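Storing opened desiccant and dry filament accessories: how much silica gel per box?

Rakiya Fashola
23/07/2024

I keep sewing machine parts, steel measuring gauges and a few rolls of hygroscopic tape in small lidded plastic boxes. The room runs humid in summer and I have started to see light rust on the gauges. I bought a bulk bag of orange indicating silica gel (Economou, the 2 mm beads) and I want to portion it into cloth pouches, one or more per box.

The bag gives a dose for sealed drums and nothing for small containers. The boxes are not gasketed. They close with a snap latch and that is all. My questions are how many grams per box, how often to recharge, and whether the beads can be recharged in a kitchen oven without damage to the indicator. I have a Futico hygrometer that fits inside the larger boxes, so I can log readings if that helps.

I read an older thread that recommended rice. I would like to avoid rice.

Toon Lambrechts

The dose depends on leakage far more than on volume. For a tight container you size the gel to the water already in the air and in the contents. A liter of air at room temperature and high humidity holds around a fiftieth of a gram of water, so the air itself can be ignored. Cardboard, foam and cloth inside the box hold much more. Take them out first, or dry them before closing the lid.

For a snap-latch box with no gasket, the gel is fighting a continuous leak. Adding more gel does not lower the final humidity by much. It lengthens the interval between recharges. I use 40 g in a box that holds a set of gauges and I check it by bead color when I open the box for other reasons. 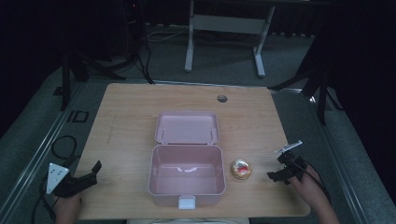
Does it matter where in the box the pouch sits?

Very little in a small box. Water vapor diffuses through that volume in minutes, so the bottom, the side and the lid give the same reading on a hygrometer. Keep the pouch off bare steel. If a pouch becomes saturated and touches the metal, that contact area is where rust starts.

On recharging: spread the beads one or two layers deep in a metal tray and heat at 120 C (250 F) until the color returns and the weight stops falling. Weigh the tray before and after. Color alone is a poor endpoint, since the indicator changes well before the gel is fully dry. Orange indicating gel is usually safe at that temperature, but the dye varies by supplier, so check the data sheet for your batch. Remove the cloth pouches before heating unless you know the fiber and the thread. Polyester thread tends to shrink and the seams open.

Let the beads cool in a closed glass jar. If they cool on the counter in a humid room they take up water again and part of the oven run is wasted.

For the leak itself, a strip of closed-cell foam tape along the rim of the lid will do more than doubling the gel. Compress it to half its thickness. If the latch will not close over it, use thinner tape. Forcing a small plastic latch breaks the hinge points before it improves the seal.

To compare boxes, put the hygrometer in each one with a fresh pouch and write down the reading at the start and after 4 days. A box that climbs back toward room humidity in that time is not worth treating with gel. Move the steel to a clip-down food container with a silicone gasket and leave the snap box for plastic parts.

Tellham

Had the same trouble with drill bits. I wipe everything with light machine oil and put it away. No gel, no rust. Doesn't help with the tape, obviously.

Gatov

Agree with the oil for steel, but don't put oiled parts in with the gel. Oil vapor and drips coat the beads and they stop taking up water properly, and the oven will smell the next time you recharge. Pick one method per box.

Also check the tape rolls separately. Once they have absorbed moisture the gel takes weeks to pull it back out through the wound layers. I vacuum bag mine with a 2 g sachet each and only open the one I am using. Rice is close to useless for this, you are right to skip it.

Contact us | Terms of use | Copyright of each post remains with its author | Back to top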